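Card kept by the machine in Grinormont, how to get cash before the night train?

kestrel_down
Hello all. On Saturday the cash machine at Grinormont station kept my card. I have 6 in coins and a ticket to Runberg. The hostel there takes only cash. Is there any way to get money without a card?

mapandmug
Same thing happened to me in November. Call your bank first and block it. Then go to the Navaratnam exchange office, they pay out transfers if you show your passport. My limit was 1000.

Gistero_fan
I do not agree about blocking. If the machine is inside a bank, wait for opening time and ask at the desk. I got mine back. A blocked card is useless even when they return it.

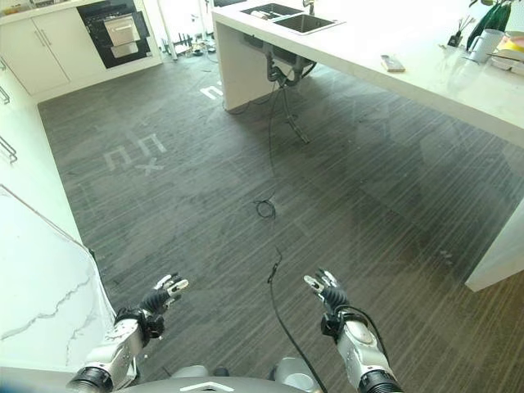
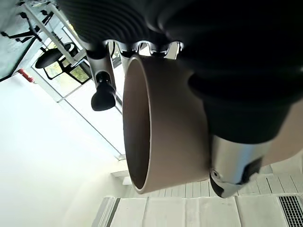
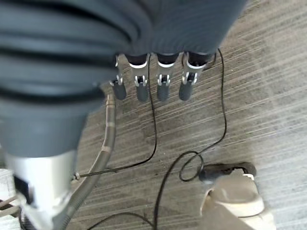
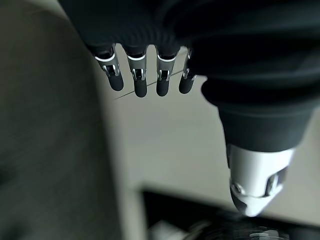 Kitchen floor, the cup, and two of the hand with fingers hanging down

mapandmug
It was a station machine, he wrote this. There is no desk. Please block it.

kestrel_down
She, but thank you :) I have blocked it now. Is the fee high at the exchange office?

mapandmug
Sorry! I asked for 106 and received 100, so not so terrible.

Gistero_fan
For me this is terrible. Write to the hostel and ask if you can pay by transfer, many say "only cash" and then accept it.

kestrel_down
I wrote to them, they agree if I pay before eight in the evening. My brother will send it.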